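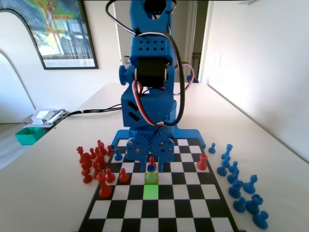
On me vante depuis des années les vertus des échecs. Ils rendraient patient, logique, bon en maths, presque sage. Je joue depuis 17 ans dans un petit club et je n'ai rien remarqué de tel, ni chez moi ni chez mes adversaires. Settimio Orlandini, qui me bat régulièrement, perd ses clés chaque mois et s'emporte à la caisse du supermarché.

Ce qui me gêne surtout, c'est la manie d'acheter. Un coffret à 105 euros, des pièces lestées, un plateau en noyer, et l'on se croit déjà meilleur. Or un damier imprimé suffit très bien. Des pions rouges contre des pions bleus, pourquoi pas ? Les puristes grimacent devant les couleurs, mais une tour garde ses créneaux et va toujours tout droit.

Thư Võ me répond que les beaux objets donnent envie de s'asseoir. Peut-être. J'ai surtout vu des boîtes superbes prendre la poussière en février, six semaines après les fêtes.

Quant aux finales, que tant de débutants sautent parce qu'il ne reste presque rien sur le plateau, je les trouve plus instructives que 400 pages d'ouvertures apprises par cœur. Deux ou trois pions, une tour, 30 minutes devant soi. On s'y trompe beaucoup, moi le premier, et je doute que cela m'ait servi ailleurs. J'y retourne quand même demain soir.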